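Small Things, Sorted: A Working Method for the Play Table

Toy clutter is usually treated as a volume problem. Parents buy a larger bin, the bin fills, and a second bin follows. The more useful measurement is the number of categories in play at one time. A child with 30 blocks of one kind can clear them in a single pass. A child with 14 unrelated pieces has to make 14 separate decisions, and most of the delay at the end of the afternoon comes from those decisions.

The mixed set is the normal case. Play food travels with the toy kitchen, foam blocks get used as cargo or furniture, and an animal figurine ends up as the customer. The Taden play shelf, which we assembled for this feature in May, assumes the opposite: four narrow compartments, each sized for one type of toy. It held up well and looked tidy when full. Within two weeks every compartment contained a little of everything.

A single open box does better under the same conditions. Clearance matters more than capacity. The opening should be wide enough to take the largest piece at any angle, and the walls low enough that a child can see the bottom from a standing position. Clip tabs on the rim are useful if the box will be stacked later. During play the lid should be stored somewhere else.

Surface color also affects the result. On a patterned mat, small pieces are easy to miss. On a plain white tabletop, a purple foam cube or a yellow toy banana on a pink plate can be found at a glance, and a panda figurine lying on its side still shows up by its black limbs and ears. Pale items are the exception. Off-white play food gives little contrast against white, so it is worth collecting first. 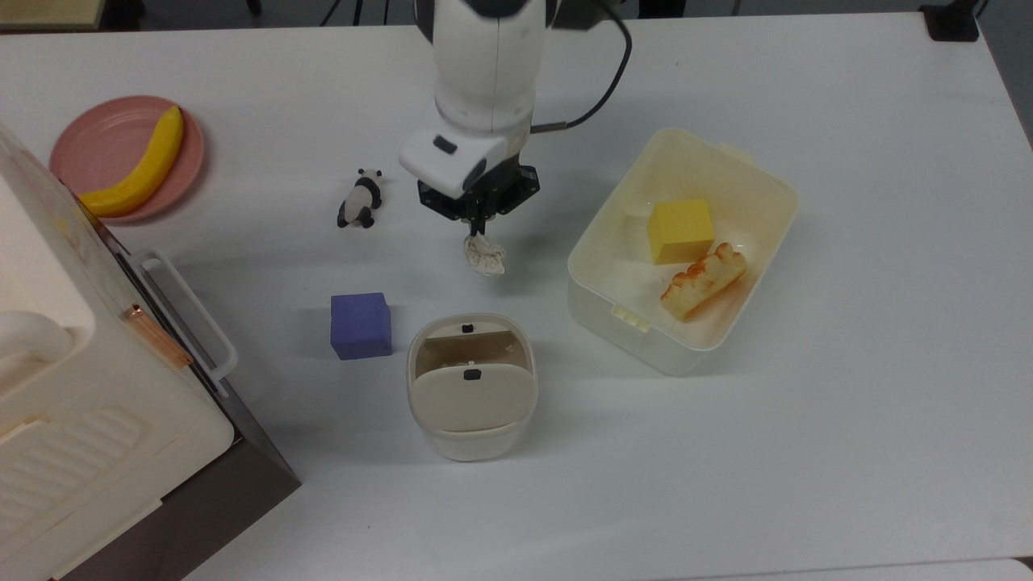 Box, Plate or Bin

Three kinds of container tend to share a play table, and they do different jobs. The open box is for storage. Foam cubes and toy bread can go in together without harm, provided nothing heavy is dropped on top. Foam takes a permanent dent under load, and the corners go first.

The plate is a prop. It should be emptied before it is put away — a plate carried with food on it sheds the food between table and shelf.

The miniature trash bin is the awkward one. Split-lid models, with two hinged flaps, are popular with children and poor as storage. The Alard version we tried had an opening too narrow for most play food with one flap up, and pieces pushed through tended to wedge under the closed side. Check inside before putting it away. Missing pieces are often in there.

Large Pieces Stay Put

A toy oven or microwave should be given a fixed position at one edge of the table, with its door free to open. Moving it daily loosens the handle mountings. Balaskas sells a rubber pad for the purpose, though a strip of shelf liner performed the same in our use.

Table depth is the limiting figure. With an appliance at one side and a box at the other, allow 12 inches of clear surface between them. The Nernska table meets this with almost nothing to spare.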